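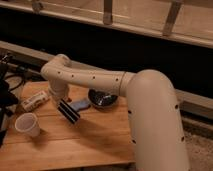
**The Friday table is back!**

After a winter of grumbling about the state of the break room (mine was the loudest, I admit it), we have a proper clear-out going, and I could not be happier. Ildikó Szabó got the ball rolling by emptying one drawer onto the table during lunch, and by the time the coffee was ready four people had joined in and somebody had put the radio on. I had no idea we owned so many paper cups. I had even less idea how many small packages had been sitting in the back of the cabinets with their labels turned to the wall!

So we're going to keep it up. Every Friday after lunch, anything that has drifted out of its place goes onto the wooden table, and whoever is free gives it ten minutes. Cups in use go by the sink, clean ones go back in the sleeve, and packages get opened or passed along. If you see something of yours, grab it. If you see something you'd like, ask – most of it is up for grabs by the end of the afternoon.

Gyula Vida has already claimed the tea from the Boros order (the good one, with the orange peel), and Maarten Boersma has found a home for the 200 sugar packets we got by mistake last June. I'm told they are going to his daughter's school bake sale, which made my day.

A few things still to sort out:

- The top shelf in the tall cabinet. Bring the step stool, it's higher than it looks.
- Two boxes marked "Druvow – keep." Keep for whom? Come and tell me, please.
- Lids. We have plenty, and I haven't yet found a cup they fit.

Heiðrún Frandsen is making labels for the shelves and would love help with the lettering, especially from anyone with neater handwriting than hers or mine. She has brought in the fat markers and a roll of that lovely thick tape, and she'll be at the table from 2 next Friday.

Costel Omerović has offered to bring his walnut cake again too, so come hungry, and bring your own plate if you can – we're down to the last few in the cupboard.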